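Harnodbridge Community Kitchen: Progress Report to the Mengal Fund
October 31, 2023
By Mohsin Chaudhry

The weekly lunch club has now run for two full terms under this grant. Attendance has held steady since March, and most of the people who signed up in the first month are still coming. The menu is planned a month ahead. We dropped the second hot dish over the summer and put the money into fresh fruit, which was what people had asked for in the spring survey.

The cooking course at the Tadeck Street site is on its second group. There are 13 places and all of them are filled. Each learner gets five sessions on basic meals, food storage and shopping on a budget. We moved the start time back by half an hour so that parents can do the school run first.

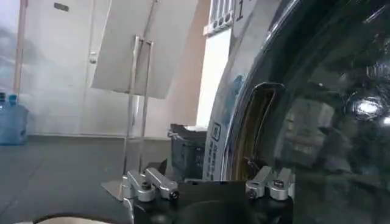
Will the course continue after the grant ends?
We have funding for one more group from Aleck Housing, which wants places kept for its tenants. Anything after that depends on the application we are sending in the new year.

Spending is in line with the budget you approved. Food costs went over in the first quarter and came in under in the next one. The line for staff training has not been touched, and we would like to move $100 of it to printing recipe sheets. Please let us know if you need a separate form for this.

The van repair is still outstanding. The garage has the part on order, and deliveries are being made by car until it is done.

Contact: Harnodbridge Community Kitchen office | © 2023 | Back to top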